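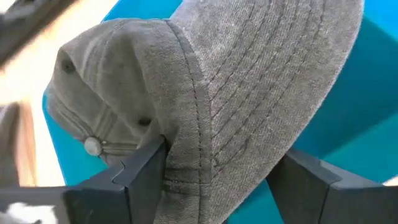

Posta Unstructured Cap, Gray

Product group: Headwear, staff and institutional supply
Supplied by: Favuvbridge Uniform and Workwear
Page last revised: 07/03/2021

Overview

The Posta is a soft baseball cap with a curved brim, supplied to schools, parks departments, hospitals and other organizations that issue headwear to their employees. The crown has no stiffening panel behind the front. It may be folded flat for storage in a locker or coat pocket and takes the shape of the wearer's head when put on.

The cap is intended for general outdoor and light indoor duties. It is not protective headwear and must not be issued in place of a bump cap or hard hat where either is required by site rules.

Fabric and construction

The outer cloth is a cotton twill with a matte finish, washed before cutting to limit later shrinkage. The sweatband is made of the same cotton and is stitched on both edges. The brim insert is a flexible plastic that holds its curve after washing. A cloth strap with a metal slide allows adjustment at the back.

Small differences in shade may occur between production lots. Customers who require a close match across a department are advised to place a single order and to hold a reserve from the same lot.

Sizes

Regular: fits most adults
Large: longer strap and deeper crown
Youth: shallower crown and shorter brim

Sizes may be mixed within an order without charge. Sample caps in each size are available on request and may be kept for 25 days. Samples returned unworn are not billed.

Ordering and pack quantities

Caps are packed 6 to an inner bag. The minimum order for plain caps is one inner bag. A full carton contains 66 caps, and orders in full cartons receive the carton rate shown on the customer's price agreement.

Embroidered caps are subject to a minimum of 25 pieces per design. Artwork should be sent with the purchase order as a clean line drawing or an existing stitch file. A sewn proof is sent for approval before production begins – no embroidery is started without a signed proof. Thread colors are selected from the Nekmont card, which is mailed free of charge to account holders.

The front of an unstructured cap moves with the wearer. Designs with small lettering or dense filled areas may pucker and are better placed on the Wojcik Structured Cap, which has a lined front panel and is offered in the same gray.

Care instructions

Wash by hand in cool water with a mild detergent. Rinse well, reshape the crown and brim, and dry away from direct heat. Do not bleach, tumble dry or press the brim. Embroidered areas may be pressed from the reverse side with a warm iron and a cloth.

Returns

Plain caps may be returned within 80 days of delivery in original packing. Embroidered caps are made to order and may be returned only where the cap or the stitching is faulty. A return number must be obtained from the supply desk and written on the outside of the carton.

Related items

Wojcik Structured Cap, gray or navy
Posta Knit Hat, gray
Replacement strap slides, bag of 6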